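Print this page | E-mail this story

The Drawer Problem

Wiststead has 3,544 residents and, by my reckoning, twice as many spatulas.

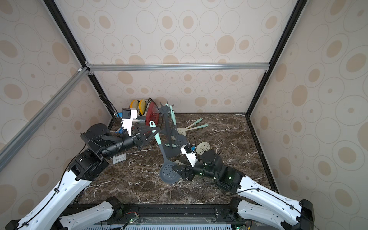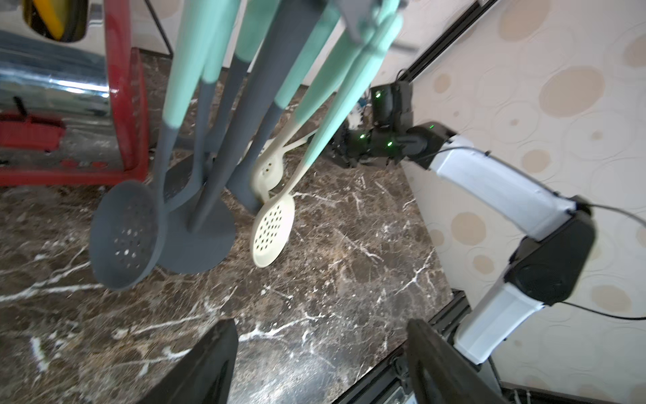 HOME & HABITS

I went through my own drawer in August and found 22 things for stirring. I use one. The rest came from weddings, yard sales and a sad evening with the Prallik catalog – page 52, if you must know. I kept four and felt terrific. By the weekend I had bought a whisk.

Search this site Go

© Wiststead Monthly | Contact us | Back to top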